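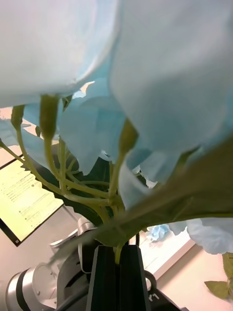 My brother-in-law thinks I should put two robot arms in the packing room. He has thought this since last fall, when he saw a sales page for something called the Cadum, and he has now worn me down far enough that I sat at the kitchen table with a spreadsheet and tried to make it come out his way.

We sell silk flowers. Hydrangeas mostly, blue ones above all, to gift shops and funeral homes and one hotel chain that pays late. The stems come in big cartons and have to be put into baskets before they go out. It's dull work and my wrists hate it, so I'm not against the idea on principle. I'm against it at the price.

The quote from Nollix has a nice low number at the top, and that number is the arm. The gripper is a separate line. So are the cameras, the stand, the leader arm you move by hand to teach the thing, and a "site readiness visit" at $780, which as far as I can tell is a man looking at my table. Support runs 13 months, then renews at a rate they will "confirm closer to the time." I asked them to confirm it now. I'm still waiting.

Then there's the part that isn't on any quote. Somebody has to sit there and teach it. 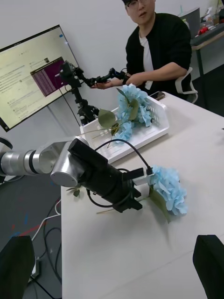 One person, one basket, blue hydrangeas.

I keep going back to the chair. The whole pitch is that I get a person's hours back, and the first thing the plan does is use up a person. Nollix suggests 66 practice runs "per item family." Are blue and white hydrangeas one family? What about the ones with the long leaf that catches on everything? I put that in an email, too.

Bogumił Michalski, who used to buy machines for the Nowicki bakery in Wernudstead, told me to take whatever the seller says for setup and double it, then add a line for the stuff you'll buy in the first month because you forgot it. Cables, he said. Power strips. A second table, because the first one is never free again. I added all of it and the total got ugly fast.

Fabric petals worry me more than the money does. They crush, and a crushed head goes in the seconds bin. I asked for a damage figure and got a brochure about cycle time. Cycle time on what? A box, I'm guessing. Boxes don't have petals.

So the plan, as of March 2021, is this. No purchase. I've asked for a rental quote on one arm for 8 weeks, gripper and support included, with my own stock and my own baskets. If they won't rent, fine, I'll spend a piece of that money on a better chair and a packing bench at the right height, which I should have done years ago anyway. I'll count the seconds bin before and during, and I want the teaching hours written down by whoever does the teaching.

My brother-in-law says I'm stalling. He has offered to do the teaching himself on Saturdays. I've put him in the spreadsheet at full wage.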